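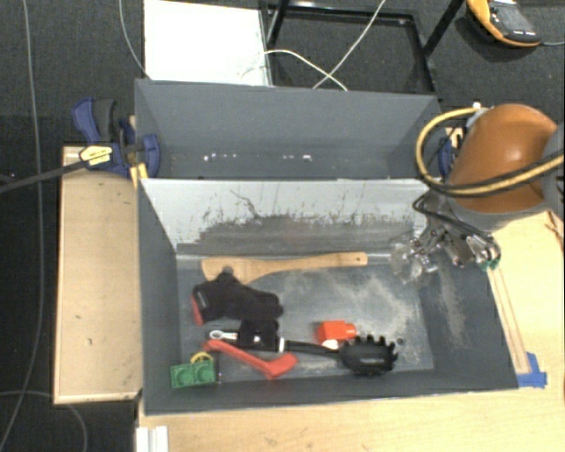 The delegation visited the Hanwood demonstration hall of Plodon on October 22, 2023, to review the bin-picking service the company offers to small warehouses and repair shops. The service is leased by the month and covers the arm, the gripper, the software and two site visits a year. Plodon prepares its trial bins with goods that have little in common, and the one shown to our group held a wooden spatula, a crumpled black glove, a wrench-like tool and a green toy block, among other things. The glove lay just above the tool, and members asked how the system handles overlapping items. Staff replied that the upper item is attempted first and that a missed grasp is repeated up to three times before an operator is called.

## Terms of the offer

- Minimum lease of 10 months
- Installation within 17 working days of the site survey
- Operator training at the Lasau office, travel not included

The price list dates from June and is under revision. The delegation asked for the new list in writing.

## Remarks

The bin on view was held with blue bar clamps. Plodon supplies a bolted stand with the leased version – we did not see it. The gray back wall of the bin carried scratches and dark smudges, and we would like to know what a replacement costs and who pays for it.

Van Leeuwen, which offers a similar service, quoted us a shorter lease but charges separately for software updates. A visit to their hall has been requested. Members who wish to attend should notify the office and state whether they need transportation from Lasau.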